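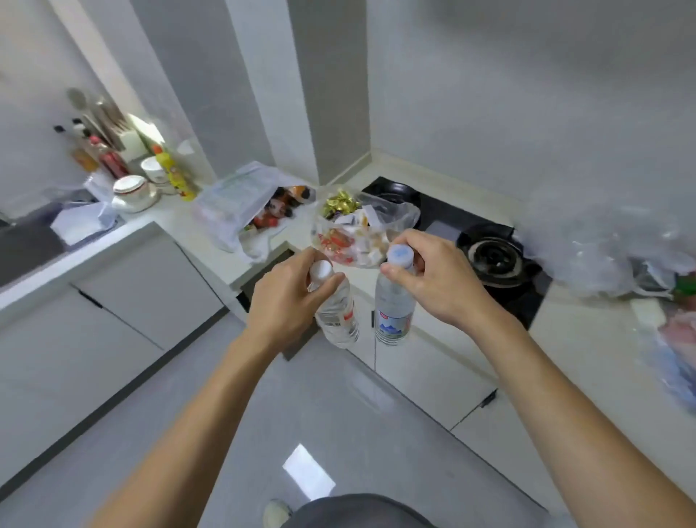 The Lumomow arm is a home build on a Zosetti rail, and before every powered session in the kitchen I go through the same list. The arm carries light household things, mostly drinks. I set the grip for the neck, just under the cap, the same way as the two water bottles are held near the counter with one hand on each. A grip lower on the body presses the thin plastic and the bottle can slip, so check 5 is not optional.

Checks before power on

1. Rail clamps tight on both ends. OK
Comment: one clamp needed a half turn more than on Thursday.

2. Main fuse is 6 A and not damaged. OK

3. Stop button cuts the motors from any position. OK
Comment: tested with the arm high and low. Please test with the arm high also, because then it can fall a little.

4. Full reach measured, 1515 mm from the base. OK
Comment: floor tape is at 2000 mm. Stay behind it when the motors are on.

5. Finger pads clean, no oil. Wiped, OK
Comment: the pads are from Pillai and they collect grease from the stove very fast.

6. Gas closed at the valve. OK

7. Cable chain free over the whole travel. NOT OK
Comment: it rubs at the corner. I put a sleeve for now – a proper guide is on order from Clolura.

8. Bottle caps closed by hand before any lift. OK

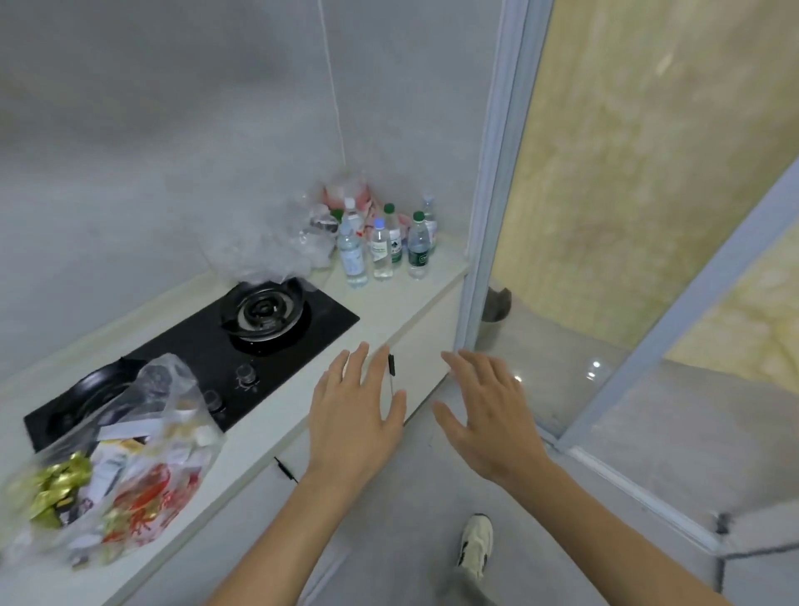
Can the arm run while a person is cooking?
The gas must be closed and the cooking finished before the motors get power. A pot handle inside the reach is enough reason to wait.

Checks after power off

9. Arm parked low, brake on. OK

10. Battery for the controller taken out and charged away from the sink. OK

11. Motor temperature by hand, 2 minutes after stop. Warm, OK
Comment: shoulder motor is warmer than the elbow. Look again next time.

Open point: number 7. Slow speed only until the guide is fitted.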